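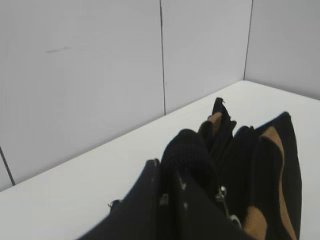

So my performance review came back and I got a "meets expectations," and I've been chewing on it since July, which is far too long to chew on anything.

For anyone new around here, I work for the town of Skullach, in the permits office. I've been there for nine years. Until last year our reviews were a chat with your supervisor, a form with four boxes on it, and a handshake. Then the town council decided that everyone from the department heads on down should sign a yearly agreement with targets in it, and that the results would be published. With names for the heads, and by office for the rest of us. So now there's a page on the town website where my neighbors can look up how the permits office did, and a couple of them have!

I want to say up front that I'm not against it. When Yaa Tsikata took over as town manager she came to every single office and sat down with us, and she said something I wrote on a sticky note at the time, that if we can't say what we're trying to do this year then we can't complain when people guess. Fair enough. I liked her right away. I still do, for the record, in case she reads this (hi, Yaa).

But the targets themselves, oh boy.

Ours was to close 717 permit applications in the year. I asked where that number came from and my boss, Salamatu Ametepe, said it was the year before's total plus a bit. Okay. The trouble is that we don't decide how many people apply. If the whole town wakes up one spring and wants a deck, we look like heroes. If folks are short on money and leave their porches alone, we miss the target, and all we did was sit there with the lights on. Last year was a deck year, thank goodness, so we made it with 17 to spare. I ate a lot of cake that week.

The other thing is what counts as "closed." An application for a garden shed takes me half a morning. The one for the old Onden mill building took from February to almost Thanksgiving, with three sets of drawings and a drainage question that went to the county and back twice. Both of them count as one. You can guess which kind of file starts floating to the top of the pile in the last weeks of the year. I'm not proud of it, but I did nine sheds in a row in December and I'd do it again.

Narendra Shakya over in public works has it worse, or he says he does. His crew got a target for potholes, 300 of them, and then it was a mild winter and there weren't that many to fill. He told me at lunch that they were driving out to the far end of Amissah Road looking for anything with an edge to it. He was joking, I think. The road is very smooth now, anyway.

And then there's the library, which I think got it right, and I keep bringing this up in meetings until people look at the ceiling. Ama Nartey runs it and she pushed back on the first draft of her agreement. They wanted her to promise a number of visitors. She asked if she could promise instead that a new card would be ready the same day, that the story hour would never be canceled without a week's warning, and that every complaint would get a written answer. Those are things she and her staff can do or fail to do, whatever the weather is like. She missed one of them, too (the complaints, they fell behind when the phones were being switched over) and it says so on the website, and I thought more of her for it.

I've been trying to write something like that for us. Salamatu said if I had it on paper before the next round she'd take it upstairs. What I have so far is that every applicant hears from a person within five working days, that we say everything that's wrong with a drawing the first time and don't dribble it out over three letters, and that big projects get a name and a phone number that stay the same from start to finish. That last one might cost us, because Nana Korletey is retiring and half the big files have Nana's name on them.

I'm stuck on the second one. How do you measure it? Second letters, I guess? Last year we sent 116 of those, and I'd bet a good half were our fault and the rest were people who changed their minds about where the bathroom goes. I don't want to get dinged for somebody's bathroom.

If you work for a city or a county and you've been through this, please leave me a comment, I mean it. Especially if you've found a decent way to handle the second-letter thing. I have to hand my draft in before the budget talks start – and at the moment it's a page and a half with an arrow on it pointing to the word "somehow."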